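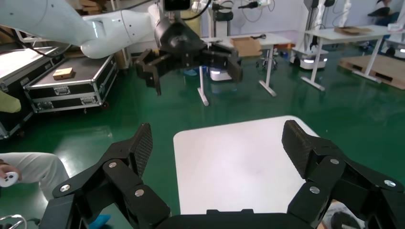
Keep the paper

I think the instruction sheet should stay in the box until the thing it describes is thrown away. Most workplaces do the opposite. The box is opened, the mouse or the keyboard comes out, and the paper goes in the recycling with the cardboard before anyone has read a line.

The usual answer is that it is all online. Some of it is. Last January Feven Adugna and I tried to find the wiring page for a Hurkus desk lamp that was six years old. The maker's site had dropped it. We found a scan on a forum, sideways, with page 2 missing. She gave up and bought another lamp for £60. The old one is still under my desk.

Small equipment is where this goes wrong most often. People look after the manual for a big machine, because it came in a binder and cost money. A mouse comes with one folded sheet, and the sheet is treated as packing.

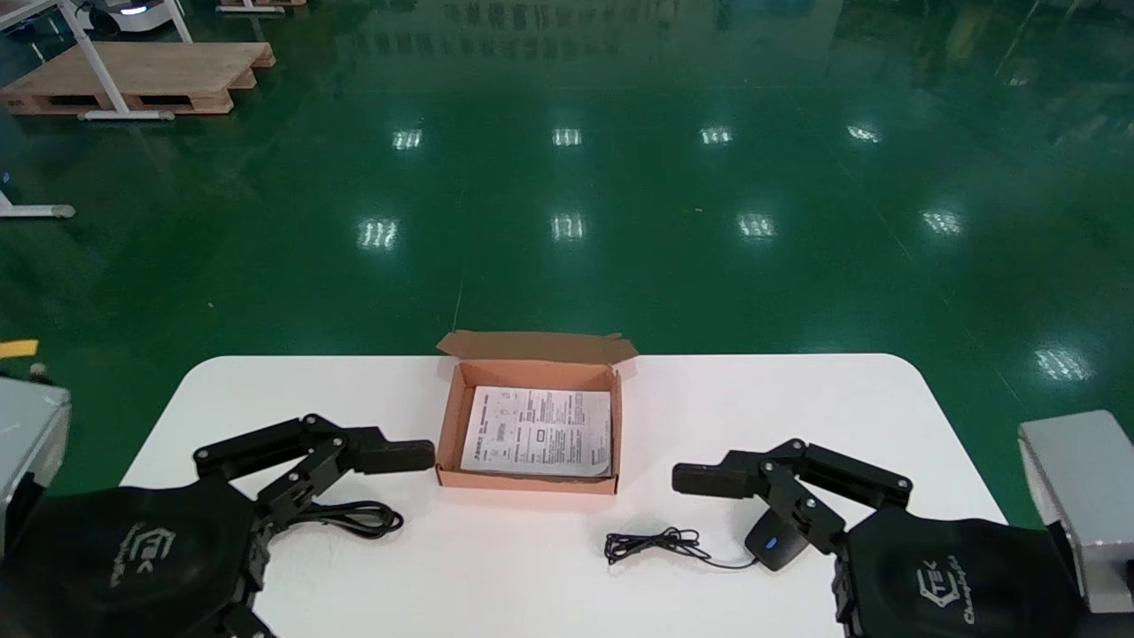

2 min read

A shallow cardboard box with its sheet lying flat in the bottom is about as good a filing system as a mouse needs. The print is tiny and there are little diagrams among the columns. I would not sit down and read it for pleasure. But it takes up no room that the box wasn't taking already, and a box with a lid will stack.

Nuria Woldegiorgis, who shared an office with me at Bareo, disagrees. She says a shelf of 80 empty boxes is a shelf you can't use, and she has a point – I have worked beside that shelf. Her way is to scan the sheet, name the file properly and flatten the box the same afternoon. It works for her. I have never met anyone else who names the file properly.

So my rule is a modest one. If the box is small, keep it with the paper inside and write on the end what it held. If it is large, keep the paper only, in one drawer, in no order at all. Cables go back in the box they came out of, coiled and tied. Anything left loose on a table at six o'clock goes in the drawer too.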